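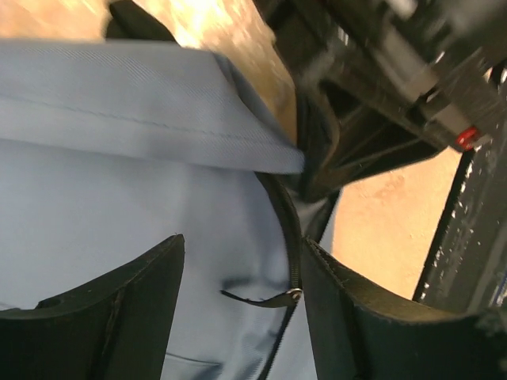

Crate Training an Adult Dog in Nine Steps

Updated May 2019

The steps below are for a healthy adult dog that has never used a crate, or has not used one for years. Puppies need shorter sessions and more trips outside. A dog that has hurt itself trying to get out of a crate should be seen by a vet or a behavior specialist before any of this is tried.

What you need

A crate long enough for the dog to lie flat on its side and tall enough for it to stand without lowering its head. Measure from the nose to the base of the tail and add a hand's width. Wire crates and molded plastic crates both work. The Ranetach folding crate has a door on the long side as well as the short side, so it fits along a wall. The Voris is quieter when the dog shifts its weight but harder to clean in the corners.

A flat mat or blanket. Skip thick beds until you know whether the dog chews.

Small soft treats, cut to the size of a pea.

Setup

1. Put the crate in a room where people spend the evening. Keep it away from heaters and direct sun.

2. Tie or clip the door fully open. A door that swings and touches the dog on the first day can set you back a week. On the Restard models the latch bar also has to be turned up, or it drops and rattles.

3. Take off the dog's collar and tags before every session. Tags catch in wire.

First sessions

4. Drop treats near the entrance, then just inside, then at the back. Let the dog walk in and out as it likes. Do not push, lift or lure with a leash. Stop after a few minutes and repeat later the same day.

5. Feed meals in the crate. If the dog will not go all the way in, set the bowl at the front edge and move it back a little at each meal.

6. When the dog eats calmly at the back, close the door while it eats and open it before the bowl is empty. If the dog stops eating when the door closes, go back to step 5 for 2 days.

Adding time

7. Close the door after a meal and stay in the room. Start with some 60 seconds. Add time only after the dog has stayed quiet twice in a row at the current length.

8. Leave the room and come back at once. Then leave for longer. Mix short absences with long ones – if each one is longer than the last, many dogs start to worry as soon as you stand up.

9. Leave the house. Keep the first trip shorter than the longest time the dog has already managed with you indoors.

Barking in the crate

Check first whether the dog needs to go out. If it does, take it out on a leash, with no play, and return it to the crate.

If it has just been out, wait for a short pause in the barking before you open the door. Should the barking get louder, or come with drooling, panting or digging, end the session and drop back to a length the dog can handle. Those are signs of distress, and waiting them out makes the next session worse.

After a bad session, Karunaratne's method calls for a 72-hour break with the door tied open and meals fed inside. Then restart at step 6.

Do not use the crate as a punishment, and keep children out of it.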